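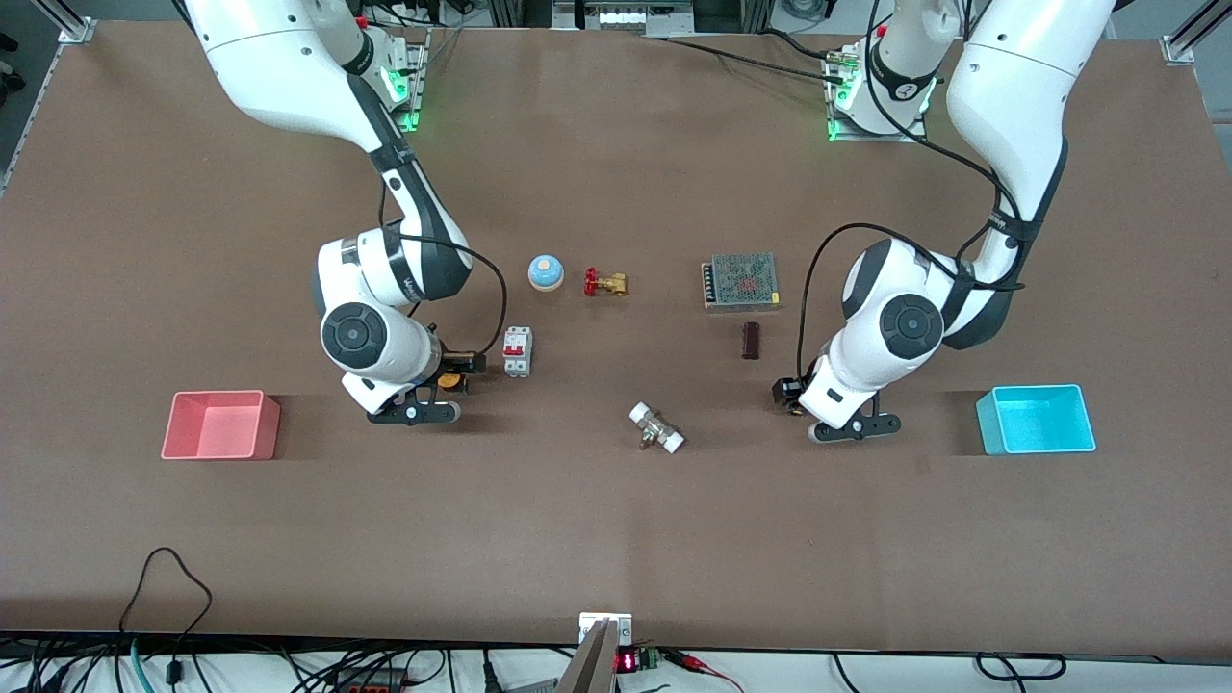 Sortieren ist noch keine Hausarbeit

Seit Oktober beschäftigt mich die Frage, welche Handgriffe im Haushalt und in der Werkstatt sich zuverlässig an eine Maschine abgeben lassen. Mit Zuverlässigkeit meine ich einen Wert, bei dem ich den Raum verlassen würde. Ein gelungener Durchlauf im Video sagt darüber wenig aus.

Kleinteile in zwei Behälter zu sortieren gilt als Einstiegsaufgabe. Für einen Menschen stimmt das. Ein Leitungsschutzschalter mit roten Kipphebeln hat ebene Flanken und lässt sich mit einem Parallelgreifer gut fassen. Ein Messingventil mit rotem Griff, das auf der Seite liegt, bietet dagegen je nach Drehlage völlig verschiedene Angriffspunkte. Das Netzteil mit Lochgitter ist flach und breit, hier entscheidet der Öffnungsweg der Finger. Dazu kommt ein kleiner dunkelbrauner Zylinder, der hochkant steht und beim Anfahren leicht kippen kann. Lose Teile dieser Art liegen in jeder Werkstattschublade.

Mit zwei Armen wird die Aufgabe nicht automatisch leichter. Steht links ein lachsfarbener und rechts ein türkisblauer Behälter, kann jeder Arm seine Seite bedienen. Interessant wird die Mitte. Eine Verschraubung aus Messing mit weißen Enden, die diagonal zwischen beiden Greifern liegt, ist für beide Seiten ein Kandidat, und die Zuteilung muss vor der ersten Bewegung feststehen - sonst blockieren sich die Arme gegenseitig.

Rocío Casado hat mir dazu ihre Auswertung aus der Kommissionierung bei Trendalis überlassen. Von 1.679 Griffen an gemischten Kleinteilen gelangen 1.474 beim ersten Versuch. Das sind knapp 88 Prozent. Für eine Linie mit Nachkontrolle mag das genügen. Wer 18 Teile hintereinander ohne Eingriff wegräumen will, kommt rechnerisch auf rund zehn Prozent Wahrscheinlichkeit, dass kein einziger Griff wiederholt werden muss. Wiederholungen sind erlaubt, kosten aber Zeit, und manches Teil liegt nach dem Fehlversuch schlechter als vorher.

Für die Wohnung fällt meine Einschätzung nüchterner aus. Geschirr ist glatt, Wäsche verformt sich, und Kinderspielzeug liegt unter dem Sofa. Außerdem fehlt der feste Tisch, auf dem sich alle Koordinaten wiederfinden. Cinzia Valentini hält mir entgegen, dass man ja auch Spülmaschinen nicht an die Küche, sondern Küchen an Spülmaschinen angepasst habe. Das Argument ist brauchbar, verschiebt die Arbeit aber zum Küchenbauer.

In der Werkstatt würde ich das Vorsortieren heute abgeben, sofern die Teile fest sind und einzeln liegen. Beim Ausräumen der Spülmaschine bleibe ich vorerst selbst zuständig. Als Nächstes rechne ich Rocíos Daten getrennt nach Teileform durch, die Ventile zuerst.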